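Sim demos: how many is enough before you train?

Grillex
12 Jun 2022
Okay, so I finally got the teleop setup behaving and I've been driving the simulated gripper around the cabinet room for a couple of evenings. I have 170 demos saved and I'm already sick of hearing my own chair creak. My plan was to keep every run, even the ones where I dither in front of the wood for ages with the fingers open. Lots of my wrist view ends up like this, a bit of cabinet door, a pale surface and a whole lot of dark gray:
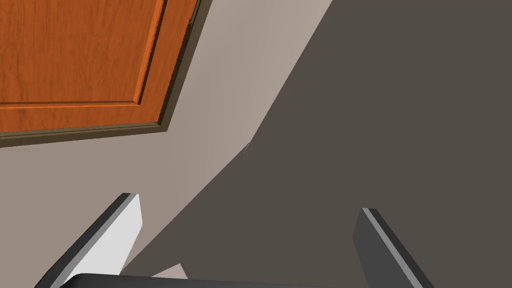
Jirska
I'd throw the dithering out. The policy copies whatever you feed it, and if you feed it hesitation you get an arm that hovers forever. I cut mine from 170 to 49 once and the small set trained better.

Grillex
Ouch, 49? That's most of my weekend in the bin! Did you trim the slow parts or drop whole runs?

Jirska
Whole runs. Trimming leaves jumps in the joint positions and I spent a week chasing those.

Lev Zinchenko
I disagree with Jirska on this one. Keep the messy runs as long as they recover. If every demo is a perfect straight line, the thing has no clue what to do once it drifts an inch. Just tag them so you can leave them out later.

Grillex
Tagging I can do. I went back through last night's batch and split it by what's going on at the wrist, "searching" and "holding" for now. The holding ones are way easier to sort (bright white lump between the fingers, can't miss it).

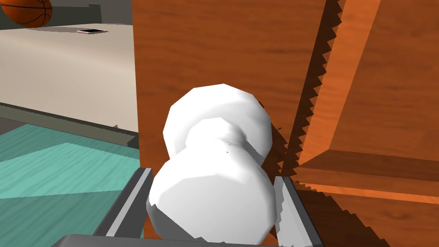

I've got 24 of those tagged so far and I want a lot more before I train anything. I'm also wondering if I should move the start pose around between runs, because mine has been the same every single time.

Melnychuk
Yes, move it! I left mine fixed until September last year and had to redo the lot.

Jirska
Agree on the start pose. Still say dump the dithering.

Lev Zinchenko
Train it both ways and post the numbers, then we can argue properly.

Grillex
Fine, fine. Two training runs it is. Give me a few days, my GPU is old.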